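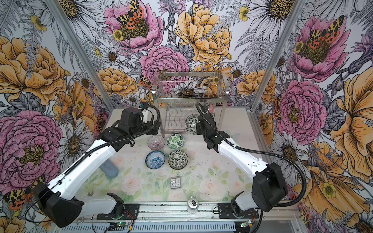 Page last changed: May

Home | Stories | Longer Things | About | Write to Us

Good Examples

Tamara Levchenko had been promised that the arms would learn. She had been at Bredis long enough to know who did the learning, and it was mostly her wrists.

"Bowl into rack," said the sheet from Luvent. It wanted 3000 good examples by the end of the month. Last month it had wanted 4000, and then someone upstairs had looked at the ones they got and gone quiet.

She took hold of the two handles and the arms behind the glass did what she did, a shade later. Left to steady, right to lift. She let go of the bowl a little early and it leaned.

"Is that good?" asked Zinchenko, who had the keyboard.

"It's in the rack."

"The sheet says placed. Would you call it placed?"

"I'd call it placed if I was at home."

He marked it good. She watched him do it and thought of the machine somewhere, taking his word for it, storing up her bad habits one after another. Her mother had stacked bowls like that.
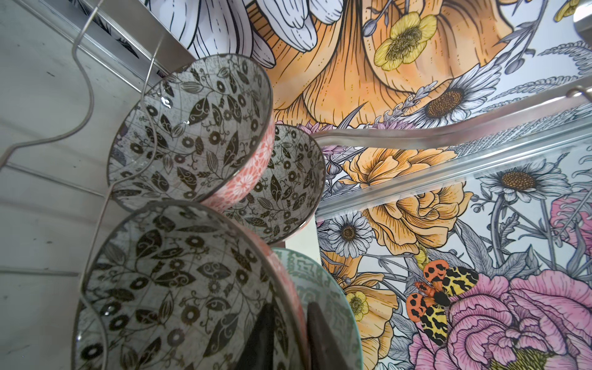
Four in the rack, from the wrist camera.

"Skatirero say theirs does a whole kitchen now," said Zinchenko.

"Whose kitchen?"

He didn't know. There had been a film of it, two minutes long, with music.

"Did it show anybody wanting a bowl back out?"

"It was only two minutes."

She flexed her fingers and took up the handles again. The flowers on the wallpaper were there to make things harder, the sheet said, and she believed that part.

"Ready?" he said.

"Put me down as tired. Is there a box for that?"

He looked. There was a box for other, and he was still reading what it was for when she reached for the next bowl.

Contact the editors | Copyright remains with the author | Back to top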